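The Last Ferry to Ulleo

The ferry to Ulleo stopped running in August, and my aunt refused to leave the island until she had sold the house. She had 40 years of things in it. I took two weeks off from the cannery and went across on the supply boat to help her.

We started in the back bedroom. She took the pictures down and I wrapped them in old copies of the Vovora paper. By noon we had the shelves out as well, and she stood there looking at the bare room with her arms folded.

"It's smaller," she said.

I said rooms usually looked bigger when you emptied them. She said this one had never done what it was told.

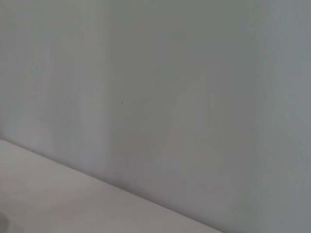 My aunt asked whether the buyer had said anything more about the price. He had not. He was a man from Keskin who wanted a place for the fishing, and he had made his offer by letter, without coming over. He had offered less than she wanted and asked if the boat shed was included. She had written back that the shed was included but the boat was not.

"He can bring his own," she said. "It's an island. He'll have thought of that."

In the afternoon I carried boxes down to the jetty. It was 327 steps by the path and more if you went round by the road, and I went by the path because the road was all mud. The neighbour from the next house along was sitting on the wall, mending a net. He asked me how she was. I said she was fine. He said she'd told him that too, and went back to his net.

When I got back she was in the kitchen. She had packed the plates and then unpacked two of them, so we could eat. There was bread and some smoked fish, and she put the kettle on without asking if I wanted any.
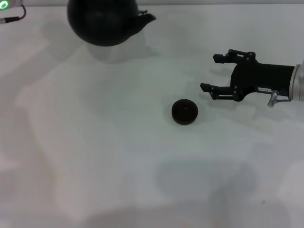
She told me then that she had never meant to stay. She had come over at twenty-six to keep the books for Fuleck, when they still ran the salt works, and the job was for one winter. In spring the man who was meant to replace her got seasick on the crossing and went straight home on the same boat. They asked her to stay until they found another. The works shut nine years later and they still hadn't found him.

"Were you sorry?" I asked.

"About the salt?"

"About staying."

She thought about it and cut more bread. She said the first winter was bad and the second was all right - after that she had stopped keeping track.

The letter from the man in Keskin came with the supply boat the next morning. He had agreed to her price. She read it twice, standing at the door in her coat, and then she put it in her pocket and asked me to help her turn the boat over, because the hull wanted painting before the weather changed.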